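Workshop Tips > Running the Shop > Automation

Working Next to a Sorting Arm: Tips from a Shoe Repair and Resale Shop

By Marjatta Lahtinen
2018-04-29

Our shop at Drultham cleans, mends and resells used shoes. Since last spring the first sort has been done by an arm from Dultoro, which picks shoes off a belt and drops them in bins by size and type. Six people work here and six people worked here before. What changed is what we do all day, and a fair bit of that we had to work out for ourselves. These are the things I would tell another small shop.

Deal with laces before anything else

Loose laces cause more stops than any other single thing. The arm picks up one shoe, the lace is wrapped around another, and both come up together or both get dropped. Tuck laces inside the shoe as you unload. Don't tie pairs together by the laces. We used to do that to keep pairs from getting lost and it took weeks to break the habit.

If you need to keep a pair together, use a wide rubber band around the middle of both shoes and put them in the hand bin. The arm does not see banded pairs.

Decide what never goes on the belt

Ours is written on a card above the unloading table:

Tall boots
Anything wet
Baby shoes
Shoes with metal spikes or studs
Anything with a broken heel hanging off

Everything on that card gets sorted by hand. Oskari Manninen does most of it, in the morning, before the belt is switched on. Add to your card whenever something jams twice.

Keep the floor around the cell clear

Shoes fall. They fall off the belt and out of bins and they end up where people walk. Mark a strip on the floor with tape, 40 inches wide on the side where people pass, and treat anything inside it as something to be picked up now. Yellow tape wears off under carts. Paint lasts longer, but wait until you are sure where the cell is going to stay. We moved ours after a month.

Stop the arm before you reach in. Press the button, wait for the light to change, then reach. Everyone knows this rule and everyone is tempted to skip it when there is one sandal hanging over the edge.

Clean the fingers every shift

Dirt, polish and bits of old glue build up on the gripper fingers and after a while shoes slip. Wipe them with a damp cloth and a drop of dish soap at the end of each shift, then dry them. Do not use solvent. Veikko Peltonen used the same cleaner we use on soles and the rubber covers went sticky and had to be replaced. A set of covers lasts us 90 days if they are kept clean.

While you are there, work the fingers by hand with the power off and feel for play in the joints. A little is normal. If one side moves more than the other, call for service and don't tighten it yourself.

Rotate the jobs

At the start we had one person at the belt and left her there. That was a mistake. Watching a machine that mostly works is tiring in a different way from sorting, and Venla Suominen told me plainly she would sooner be back at the table with the glue pot. We now change places every 2 hours. It means everybody had to learn to clear a jam and restart, and that took a few afternoons, but we can cover a sick day now without shutting the belt off.

Put the time you save on the repair bench or you will lose it. For the first few weeks the extra hours just went into standing around the cell. Now two of us go straight to the bench when the belt starts and stay there.

Teach it your own shoes

The arm came knowing how to pick up men's dress shoes and running shoes laid out neatly. Ours do not arrive like that. The Clokska people will lend you a hand-held gripper so your own staff can show it how to pick a shoe out of a mess, and it is worth doing. Lauri Seppälä did most of ours. His advice is to scatter the shoes the way they really land, some on their sides and some upside down, and to mix adult and children's sizes. Come in low and slow, and line up both fingers before you close them. If you rush, the recording is no use and you have to do it over.
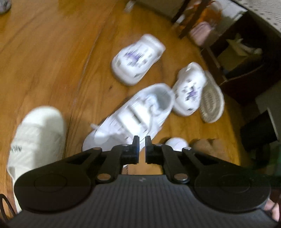 Do these sessions in short blocks. The wrist gets sore before you notice it, and sloppy picks creep in. Lauri stops after 7 shoes, puts the gripper down and lays the shoes out fresh. Sandals and slides need more practice than sneakers, as there is less to grab and the strap folds if you come at it from above. For lace-ups we had the best luck going for the heel.

Count sessions as work. They go on the schedule and they are paid. If you ask people to fit them in at lunch you will get bad ones, and hard feelings too.

Write down the stops

Hang a clipboard by the belt. Each time the arm stops, write what shoe it was and what you did. No need for more than a line. We go over the sheet once a month, and most of our good changes have come off it, including the card above the table. The May sheet will have a column for who cleared the stop, which Venla asked for, so the newer people can see whom to ask.

Small things

Put a mat where the belt operator stands.
Turn the radio down near the cell so you can hear the belt squeal.
Keep spare finger covers in a drawer with a label, away from the glue.
Empty the size bins before they are full. The arm keeps dropping.

Related
Getting old glue off a workbench
How Juntunen laid out its packing room
Choosing floor mats for standing work
Five fixes for a squeaky conveyor
Storing rubber parts over the winter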